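From: Senga Niven
To: Clakeser residents list
Subject: Re: [Clakeser] Stair lighting and the December bill

Elie Hakim wrote:
> Does anyone know why the shared electricity went up again? My share
> was 198 last time and I thought the new stair lights were meant to
> bring it down. Also, is the side door still on the old timer?
> Elie, second floor back

Elie,

The bill covers a longer period than the one before it. The supplier missed a reading in the autumn and estimated low, so part of what we are paying now is catching up. The meter in the hall cupboard read 1,106 when I checked it at the start of December. I have sent that figure to Flotum and asked them to reissue the bill with it.

The stair lights are only half done. The two lower landings have the new fittings and the upper ones still have the old tubes, which stay on all night. Archie Morrison has a quote of 436 for the rest, including the side door. Chamoun quoted as well but would not take away the old fittings, so I would go with Archie's.
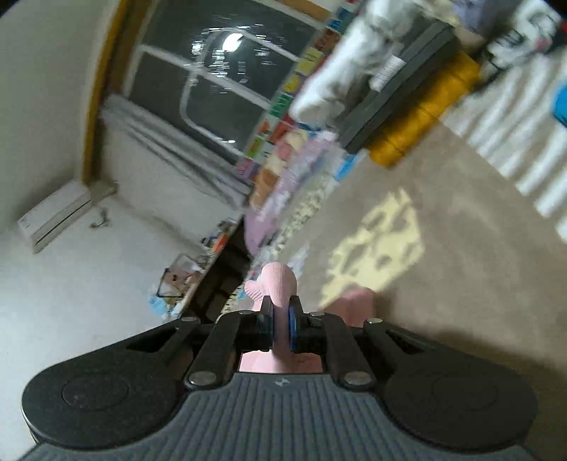 Gripper, with the floor beyond.

Yes, the side door is still on the old timer. It comes on at 4 pm and goes off at 11 pm whatever the time of year. If you come in later than that, use the front.

On paying for it, there is 2,000 in the repairs account, so no extra collection is needed. Dzintra Vītola would like the gutter over the bins looked at first, and I agree it should be done before the frost, but the account will cover both.

Please reply to the list by the end of the month if you object to Archie's quote. If I hear nothing I will tell him to go ahead. He will need the top landing kept clear, so bikes and pushchairs downstairs please.

Senga
Ground floor front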